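Luvesbridge "sorted kitchen" scheme opens, with big claims and thin evidence

A scheme promising to give Luvesbridge households back part of their morning by rearranging their worktops opened in March at the old Savulard showroom, and the people behind it are not short of confidence. Whether residents should share it is harder to say.

The Tidy Table programme, run by the homeware firm Plania with money from the Schouten housing trust, offers four evening sessions on how to lay out a small kitchen. Those who finish get a printed plan for their own worktop and a voucher for Plania's shop, which sells racks, trays and stands. The voucher is worth £30. The cheapest of the three storage bundles on display at the opening cost more than that.

According to the launch leaflet, a badly arranged kitchen costs its owner "up to 1,567 wasted movements a month". The figure is printed in large type on the front and appears again on the back. Asked where it came from, a Plania spokesman said it was based on the firm's own trials. Asked how many kitchens had been in the trials, he said he would have to check. He had not come back with an answer by the time this was written.

It is an odd number to lead with. What counts as a wasted movement? Reaching for a mug counts, the spokesman thought, if the mug is on the wrong side of the kettle. Putting the mug back does not. Going to the fridge, looking in it and closing it again was "a grey area".

The method itself is simple enough to be explained in the time it takes to drink a cup of tea. Everything in daily use is brought out and put on one large table, then sorted into zones. Drinks things go together, fruit goes near the board and the knife, and anything that gets used wet is given a cloth within reach. Bowls and plates are meant to sit where food will be served. Only when the table layout has been agreed does any of it go back on to a worktop or into a cupboard.

Lok-yiu Tai, who designed the sessions, told the opening that most people arrange a kitchen once, on the day they move in, when they are tired and want to find the kettle. She is probably right about that. Her talk was the best part of the evening, and she spent very little of it on products.

"Leave the middle of the table alone," she said. "People fill it first and then they have nowhere to chop."
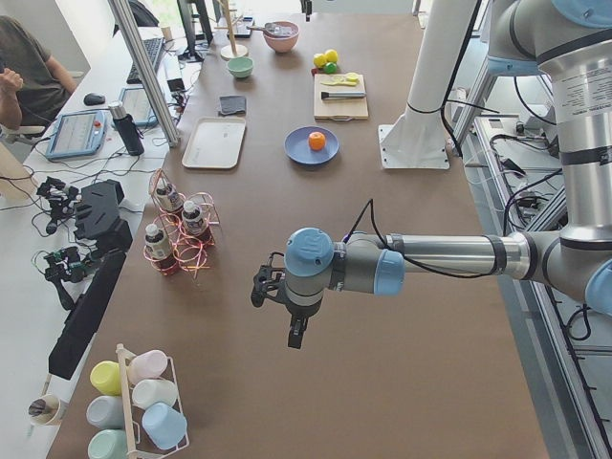
She was less sure when questions turned to space. The demonstration table is very large, and a fair number of those attending live in the flats behind the station, where a kitchen worktop may be little more than the width of a draining board. One woman said her only table folded down from the wall and was usually covered in school books. Tai's advice was to do the sorting on the floor, on a clean sheet. There was some muttering at this.

Others wondered about the racks. A mug rack that lies the mugs on their sides takes up a good deal of room for something most homes manage with a shelf or a row of hooks. The copper-coloured wire rack for little bottles is handsome, but a saucer would do the same job, and a saucer can go in the dishwasher. Tai agreed that neither was necessary. The Plania spokesman, standing nearby, said customers "often find they want one after trying it".

That gets to the main doubt about the whole affair. Schouten says it is paying for the sessions because tenants had asked for help with cramped kitchens. Some had. The trust's last tenants' survey, which it published on its own website, lists kitchens third among complaints, after damp and parking. But the comments quoted in it are about cupboards that do not close, a shortage of sockets and worktops swollen by leaks. Not one asks for advice on where to keep the lemons.

A spokeswoman for Schouten said the trust was "listening on all fronts" and that repairs had their own budget, which had not been touched to pay for the classes. She would not say what the classes had cost. Nor would she say how Plania came to be chosen, beyond describing the firm as a natural partner. No other supplier was mentioned at the opening and the leaflet carries only the two logos.

The showroom has been standing idle since Savulard moved its fitted kitchens business to the ring road, and residents may feel that any use is better than a whitewashed window. The rent is being covered by Plania for the length of the programme. After that the firm will "review footfall", a phrase usually heard from people who are thinking of opening a shop. The spokesman said there were no plans for one at present.

In fairness, the sessions are free and there is no duty to spend the voucher. Nobody at the opening was pressed to buy. The advice on knives and boards was sensible, particularly the part about keeping the board next to the fruit bowl so that children see the fruit being cut up and ask for some. Tai also suggested keeping one tray bare at all times, for carrying things to the sink in a single trip. It costs nothing if you already own a tray.

She was frank, too, about what a layout cannot do. It will not make a small kitchen bigger, she said, and it will not survive a household in which only one person follows it. Several couples exchanged looks.

A retired joiner who had come in out of curiosity said he had built kitchens in the town for most of his working life and had never met two families who agreed where the cutlery should go. He put his name down for the first session anyway, on the grounds that it was warm and there were biscuits.

Places are limited by the size of the room, and tenants of the trust get first pick. Anyone else living in Luvesbridge can add their name to a waiting list at the showroom door. Those coming are asked to bring a rough sketch of their kitchen with the sink, cooker and sockets marked, and a list of what is kept out on the worktop. There is no need to measure anything before the first evening.

Plania says it will publish results once the last session has finished, including the number of movements saved. It has not said who will do the counting, or whether those who drop out will be included. The spokesman expected the outcome to be "very positive". It would be useful to know how the firm intends to find out, and it would be more useful still if Schouten published the cost alongside.

The trust has been asked for a date by which the broken cupboards listed in the survey will be mended. It said a reply was being prepared.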